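6 Fitting and levelling the Remudton work table

6.1 Choosing the position

Stand the table on a firm floor, at least 300 mm from any radiator. Carpet is acceptable if the wide feet (part 411) are fitted.

1. Lay the top face down on a blanket.
2. Screw in the four legs by hand, then tighten with the key supplied.
3. Turn the table over. Two people are needed for this step.

CAUTION: Do not lift the table by one leg.

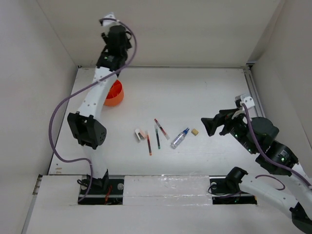
Fig. 6-1 White top with back and side walls

6.2 Levelling

4. Place a spirit level along the front edge.
5. Turn the nearest foot until the bubble is centred - one full turn alters the height by 5 mm.
6. Repeat along the left and right edges, then lock each foot with its nut.

NOTE: Check the level again in March if the room is unheated over winter. 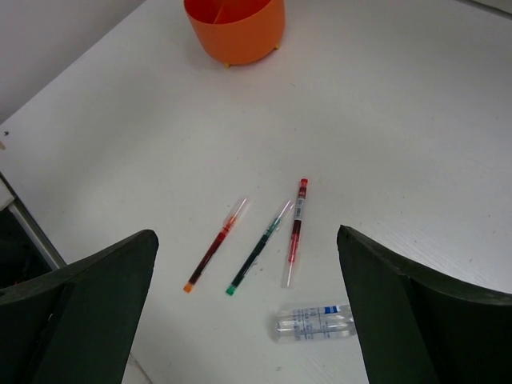
Fig. 6-2 Pen refills on the table surface

6.3 Care of the surface

Wipe with a damp cloth and dry at once. Ink marks should be treated the same day with Drondel cleaner, one part to 100 parts water. Do not use scouring powder. 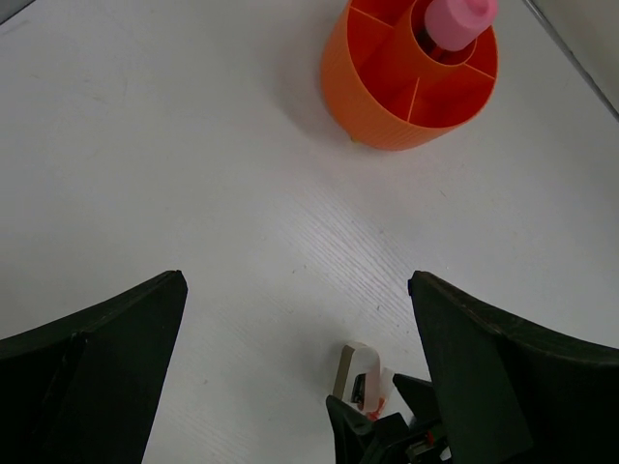 Fig. 6-3 Orange desk organiser, ribbed outer wall

Spare feet and nuts can be ordered from the Patcombe depot. Quote the number stamped under the top.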